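Werkstattbuch, Juli, 7:40 Uhr

So, die Sauerteigcharge für den Basar in Durkstead steht wieder, und diesmal hab ich mir alles notiert! Ansatz mit 400 g Roggenvollkorn, dazu das Anstellgut von Iqra (das aus dem großen Weckglas, nicht das müde aus dem kleinen). Der Kühlraum hielt die Nacht durch 5 Grad, das alte Thermometer zeigt immer noch zwei zu viel an, bitte beim Ablesen dran denken.

Kamran meint, das Salz vom Saltolum-Sack löst sich schlechter, also erst in etwas warmem Wasser anrühren. Hab ich gemacht, keine Körnchen mehr im Teig. Stockgare jetzt 59 Minuten länger als beim letzten Mal, die Krume war mir einfach zu dicht, vor allem unten – und die Kruste darf ruhig dunkler werden, fast schwarz an den Kanten, Jintana mag das ja.

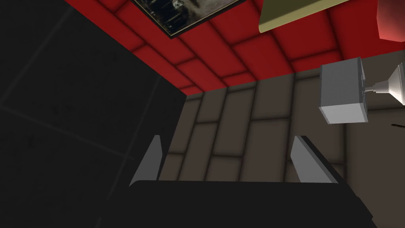 Durkstead, im Juli

Nachtrag vom Nachmittag: Zwölf Laibe raus, einer eingerissen (zu flach eingeschnitten, meine Schuld). Visitación braucht noch die Mehlrechnung von Gilani. Morgen zuerst das Anstellgut füttern, dann Gärkörbe ausbürsten.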